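Recording pick-and-place demonstrations by hand guiding and by remote control

Part 3 of the Gerkumon setup notes. Last revised Wednesday, May 20, 2026.

Before you start, the arm should be calibrated and the Lis recorder should be running on the same network. Set the recorder to 18 frames per second. Lower rates lose the moment of contact.

1. Lay out the table. Put the target down first, then the small objects within reach of it. Mix shapes: bottles, lidded tubs, a cup. Leave enough room between neighbours for both fingers to pass.

2. Switch to free-drive and guide the arm by the wrist housing. Do not hold the fingers. Bring the gripper over the object with the fingers vertical, pause, then descend in a straight line. 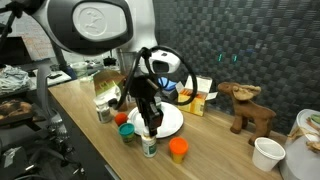
Barbara Szulc writes that she skips the pause when guiding by hand and has had no trouble in training, though she keeps it for remote control, where her descents tend to drift sideways. Either is acceptable — but do not mix the two habits within one set.

3. Close the gripper with the pedal, lift, carry, and release over the target. Press Stop only after the arm has returned to its start pose.

4. Repeat with the Drimov handset. Remote control is slower, and the operator should work from the wrist view alone. Stand where the table is out of direct sight. If you cannot tell from the wrist view which object is next, the model will not be able to either.

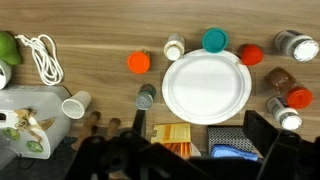 Set the handset gain low for the last part of each descent. Full gain is fine for carrying.

5. Move the objects after every 8 episodes. Turn some on their sides and swap their places.

6. Stop at 200 episodes per task and check the log. Delete any run with a dropped object unless you are recording recoveries — those go in a separate folder.

Error 911 in the log means the pedal lost its connection. Reseat the plug and record that episode again.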